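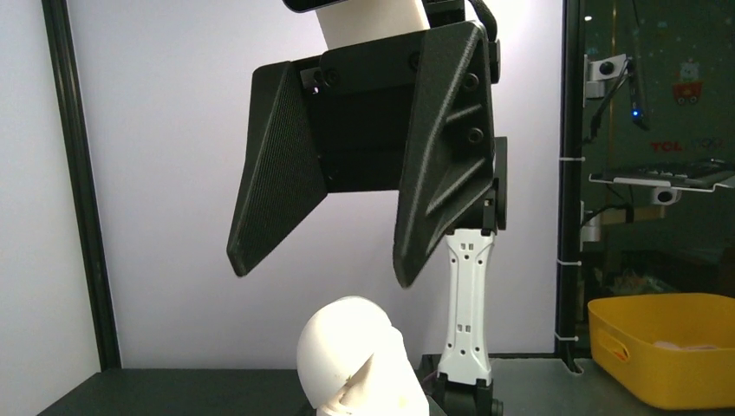 Cable ties on a bench upright do two jobs: they hold the run against the post and they stop its weight pulling on the plug. Spacing matters more than tightness. On a vertical post the ties go at different heights, as with the three white ones on the black post at the right, and the position of each should be set before any of them is pulled up. White against black is easy to find later when the run has to be changed. The drawback is that natural nylon has poor resistance to sunlight, so near a window or under an awning use a black UV-stabilised tie and accept that it is harder to see.

Order of work

Wipe the post with methylated spirits and let it dry. Grease lets a tie slide down under load, however firmly it is tensioned.

Start at the top. Fit the first tie loosely, lay the cable in, then work down. A run fixed from the bottom collects its slack at the plug end, where it gets knocked.

For our 1,950 mm uprights from Galtholm, six ties are enough for a single appliance lead. Add one at any change of direction.

Tension by hand until the cable can still be slid with a firm pull. If the sheath is pinched or shows a waist, cut the tie off and fit another. Data leads are less forgiving than power leads, and a hook-and-loop strap is the better choice for them.

Turn all the heads to the same side, away from the person at the bench.

Trimming

Use flush cutters, flat face against the head. Side cutters leave a wedge that will open a forearm. Kiyoshi Minami twists the tail off with pliers, which gives a clean end on narrow ties but tends to whiten and weaken wide ones.

Leads that move

Any lead feeding something that swings or lifts needs a free loop between the last fixed point and the moving part. Move the part to the end of its travel in each direction and check the loop at both ends. It should neither go tight nor drag across the benchtop. Keep the bend radius at no less than 6 times the cable diameter unless the maker gives a larger figure.

Storage

Ties dry out and turn brittle. Keep the packet sealed, out of the sun, and off the shelf above the heater. If one snaps when bent double, bin the packet. The Rullton drawer is 51 mm deep inside and takes the short ties laid flat; the long ones go in the tube beside the vice.

Mayu Furukawa
Updated April 25, 2023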